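Questions from new demonstrators - Corkier hand-guided teaching

Do I need to know programming?
No. You show the task with your own hands, and the software turns your movement into a path for the arm. Most of our demonstrators at Fevel had never worked with a robot before.

How long is one session?
We plan 80 minutes, with a pause in the middle. If your wrists get sore, stop earlier and tell Sille Ketilsson. We pay the full session anyway.

How should I hold the grippers at the start?
Hold both in front of you, away from your body, and keep still until you hear the tone. The black and white codes on the cubes must stay uncovered, so please watch your fingers and roll up wide sleeves. 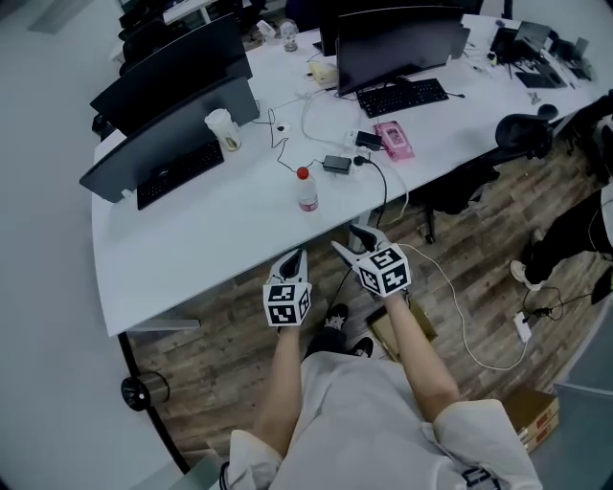 Both grippers held out in front, next to the desk.

What if I make a mistake during a demonstration?
Finish the movement if you can, then press "discard". A small correction is fine and we like to keep it. For the folding task we collected 334 demonstrations and discarded 264 of them, mostly in the first weeks of July, when everybody was moving too fast.

Can I teach by remote control instead?
Yes, for the tasks at Overgaard. There you move the arm from a second room and see it on a screen. It is slower, and you need one practice hour with Ingvar Thygesen first.

Is my face recorded?
The cameras look towards the hands and the work area. Other people's shoes or arms can come into the view - if this bothers you, write to us and we will check the recording.

Where can I park?
Behind the Sivavport building, at the grey door.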